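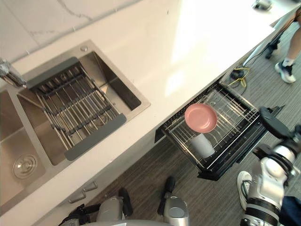

Ticket 76 — right gripper stops short at dish drawer
Project: Ellari (student team, Wollside)
Status: open
Opened: 29th August

Problem: unload task, plate from the pull-out drawer. Arm gets over the drawer, then planner throws "goal in collision" and holds. Left arm fine. Happened 10 tries out of 10 after the config merge.

Tried so far
— restarted arm driver, no change
— swapped to the June calibration file. Worse, went back
— raised planner timeout to 600 ms, same error just slower
— turned off drawer collision mesh in sim: plan goes thru. So it's the mesh or the drawer pose, not the arm

Log says drawer joint = closed the whole time. Kinyua node publishes the drawer state but nothing is listening, topic got renamed in the merge. Prob the cause??

Update: fixed topic name. Planner now sees the drawer open. 2 clean plans in sim, havent run on the real arm yet.

Also backed the base off from the island to redo the tape alignment before the next run. 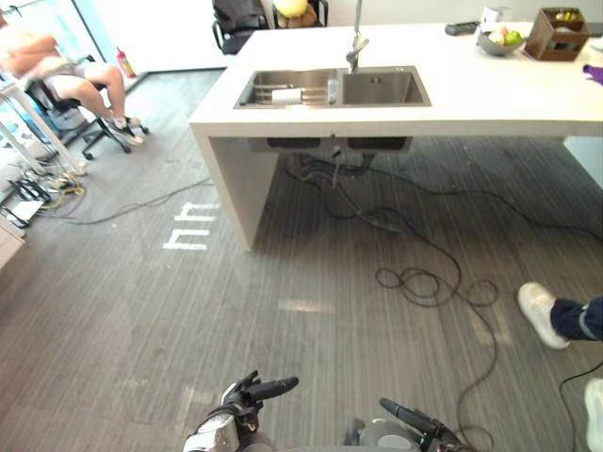
View from head cam, both hands low, floor tape on the left by the island panel.

To do
— real run w/ plate, slow speed, someone on the e-stop
— cables on the floor need to be moved before anyone drives the base
— check Plituren branch for the same rename, they forked befor the fix
— add a startup check so it complains if drawer state is missing

Leaving open til the real run passes.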